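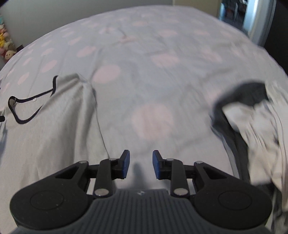
Issue 6

Print this page
E-mail this page

Jilldale clinic group urges caution over Sirnora headache claims

JILLDALE, October -- The Chauvin Clinic Group has asked patients not to stop or change their migraine treatment on the strength of recent reports about Sirnora, a tablet made by Soditz. The group says the reports go a good deal further than the study behind them.

Several news sites have called Sirnora a breakthrough. The study took in 390 adults with regular migraine, and the main result rests on a smaller set of some 40 people who kept a full diary to the end. What became of the other diaries is dealt with in one line of the summary. Soditz has not yet released the full paper, and the group has asked for it.

Those in the smaller set had fewer bad days over six weeks. Migraine comes and goes, though, and people tend to join a trial when they are at their worst. Some would have felt better by the end whatever they took -- a dummy pill included. The summary does not say how the dummy group was chosen.

Side effects are also thinly covered. Four people left early with dizziness, and it is unclear whether anyone checked on them later.

The group is not saying that Sirnora does not work. It may help some patients. Its clinics will not be offering the tablet until the full figures have been seen and looked over by someone with no tie to the maker.

Patients with a sudden, very severe headache, or a headache with weakness, confusion or loss of sight, should seek urgent care. Anyone else with questions about their tablets should speak to their own doctor or pharmacist.

Print this page | E-mail this page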